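Gruletine Desk Mouse, Matte Black

Item group: desk and study accessories
Supplied by: Alow
Page revised August 2020

The Gruletine is a corded-or-wireless desk mouse for general office and study use. The shell is matte black with a rounded rear. Controls are two front buttons divided by a scroll wheel, and a pair of small side buttons. A round pale logo is printed on the palm rest. The same shell is used for both connection types; the order code differs only in the last letter (C for cable, W for wireless).

Surface and placement

The mouse is intended for direct use on a flat tabletop. Bare wood, painted board, card and plain paper are all acceptable. Clear glass and mirrored surfaces are not supported. On strongly figured wood the pointer may drift slightly at the highest sensitivity step; reduce the setting by one step and test again.

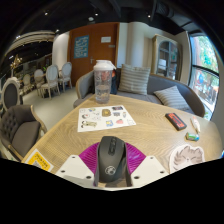

Mouse held at a light wood table, with illustrated sheet and shaker bottle.

Keep liquids at the far side of the table. The shell is not sealed, and the gap at the scroll wheel is the most likely point of entry. If liquid reaches the wheel, disconnect the mouse or switch it off, turn it over on a dry cloth and leave it for 17 hours before use. Do not use a hair dryer.

Controls

Left and right buttons: standard assignment, can be swapped in the operating system.
Scroll wheel: stepped, with press function.
Side buttons: back and forward by default. Either one can be disabled.
Sensitivity: 4 steps, stored in the mouse and kept when it is moved to another computer.

Kadir Saraç at Alow maintains the button assignment notes. The current set covers the side buttons in drawing and page layout programs, where back and forward are seldom wanted.

Use on paper and cutouts

Printed sheets and paper cutouts can be left under the mouse during light work. The sheet must lie flat. A raised edge catches the front glide and will shift the paper before it shifts the pointer. Cutouts with a curved outline are best placed so that the whole mouse stays inside the shape -- crossing the edge repeatedly wears the paper and leaves a felt step under the hand. Heavy ink coverage is not a problem once dry. Glitter and loose pigment are, and should be kept off the glides.
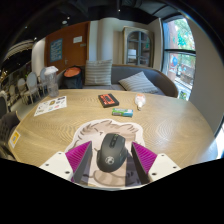

Care and cleaning

Wipe the shell with a cloth dampened with water. Alcohol wipes may be used on the glides and the underside but will dull the printed logo over time. Remove paper dust from the wheel with a soft brush, turning the wheel as you go. Small bottles of glue or correction fluid should be capped before they are laid down near the mouse.

Ordering

Pack quantity: 1 or 5
Carton quantity: 195
Codes: GRU-MB-C (cable), GRU-MB-W (wireless)
Packaging: plain card sleeve, no plastic insert

Orders for full cartons are shipped from the Boltby warehouse. Single units and packs of 5 go out from the Gowda counter and can be collected there. Returns should carry the order code on the outside of the parcel -- returns without it are held until the sender is identified. Questions on stock go to Haf Howells, and questions on warranty to Manikandan Acharya.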